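Saturday is wipe-down day for the Carnine grippers

3/10/18

I stopped by the Drunereo workshop this morning to see how the Carnine hand grippers are getting along, and I walked right into cleaning day! Anything that handles powder gets dirty, and Eliécer Cusi (he keeps the whole Hetlow cell going) has a routine for it that I've been wanting to write up for ages.

He starts with the fingers. The jaws open all the way, each face gets a dry brush and then a lint-free cloth, and after that he checks the screws with a small driver. Two of them had backed out a little since October, so they got a drop of thread locker. Then he goes along the cables looking for kinks near the wrist, and presses on the marker plates to see if either one wiggles. A loose plate throws off the tracking, and you can lose a whole afternoon to that (ask me how I know).

The fingers are good for 200 hours before he swaps the pair. This set is at 40, so there's plenty left in them.

Last thing is the table. The board has to sit exactly where it sat before, so the corners get checked, and then the jars and the beaker come back out for a try with the jaws open.

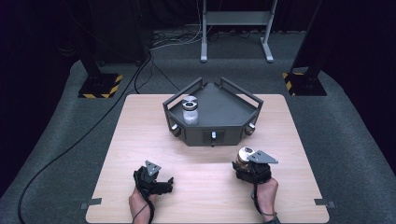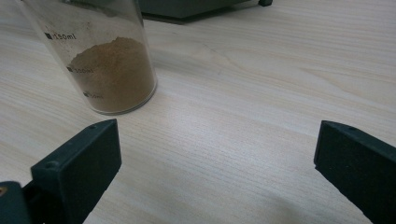
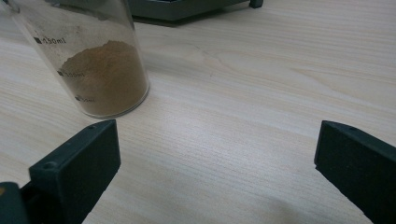 The beaker with the jaws wide open, in the second and third shots.

What's next

The Ban cell across the hall gets the same treatment next, and it has 16 fingers to go through, so Eliécer is bringing a second brush and I'm bringing the coffee. If you've got a spare set of small hex drivers you can lend us, drop them at the front desk with your name on the case.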